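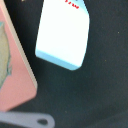

White carton with a pale blue band and a line of small red print.

The Mamimthorpe Letters, edited by Indira Venkataraman
Kakside Press, 2 volumes
Reviewed 2019-07-30

The borough of Mamimthorpe sent one member to Parliament and quarrelled over him for most of a generation. These two volumes collect the letters its electors wrote to the local paper, mainly on the franchise, church rates and the cotton shortage of 1862. There are 135 of them, printed in order of date, with the editor's notes at the foot of the page where they belong.

I have used the set since June and it has held up well. The binding opens flat. The type is small but clear, and the paper is thick enough that pencil does not show through. The index is the weak part. It lists people and places but very few subjects, so anyone looking for the ballot question will have to read for it. Ovitden, the neighbouring seat, gets a single entry that sends you to the wrong volume.

Venkataraman's introduction runs to 18 pages and is good on how the paper's owner chose what to print. She is fair to both parties. I would have liked more on the writers who signed only with initials, as several of them plainly knew the member well.

The older selection by Pillai is cheaper second hand and has a better map, but it cuts the longer letters heavily and doesn't mark where. For serious work on the borough, buy this one. Casual readers could manage with volume one, which has the livelier correspondence.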